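# Catching up with Ginette Hervieu, bookkeeper

17/10/2026

Got Ginette on the phone between two client calls. She'd warned me she had twenty minutes, tops.

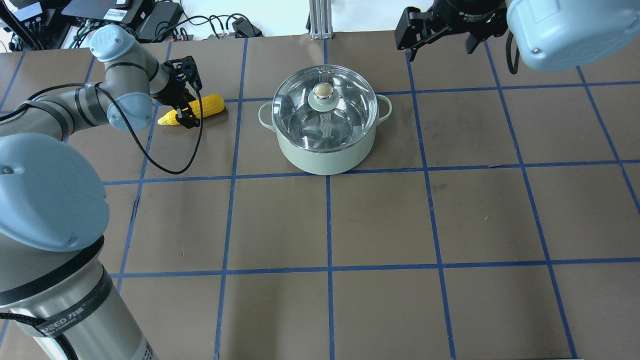

She started Zillgate out of a spare bedroom, after years doing payroll for a trucking outfit. Now it's 52 clients, mostly trades and small shops, a couple of restaurants. Wants to keep it there. "I could take more. Then I'd be hiring, and then I'm a manager, and I was a terrible manager."

First thing she asks a new client for? Bank statements. All of them, personal too if the accounts are mixed up. "And they're always mixed up. Guy buys a saw and a birthday cake on the same card, same day. Fine. Just tell me which one's the cake."

GST is where most of the trouble sits, she says. People spend it. A cheque comes in, looks like income, and by filing time it's gone to rent or tires. She makes clients open a second account and move the tax over every Friday. One roofer fought her on it for a year. "He was moving 300 a week by the end and calling me to brag."

On software she's blunt. She moved everyone to Cidora two years ago and lost most of a summer to it. The bank feeds doubled up, so every transaction came in twice and she cleaned it out by hand. Would she do it again? "Yes. In January though. Never in June, what was I thinking."

Fees came up, becuase they always do. She bills flat by the month, no hourly. Cleanup of old years is separate, starts at 800 and has gone to more than 1000 when the reciepts were really bad. Habte, a flooring company she's had since the early days, turned up with three years in freezer bags. Labelled, at least.

October is her quiet stretch, sort of. Quarter-end filings, then she chases people for missing invoices before the holidays. "I send one email. Then I phone. Then I phone their spouse."

Any advice for somebody just starting out? Long pause, typing in the background. "Open the brown envelopes. Even if you can't pay it. Open it and call me."

Then the other line went and she had to go.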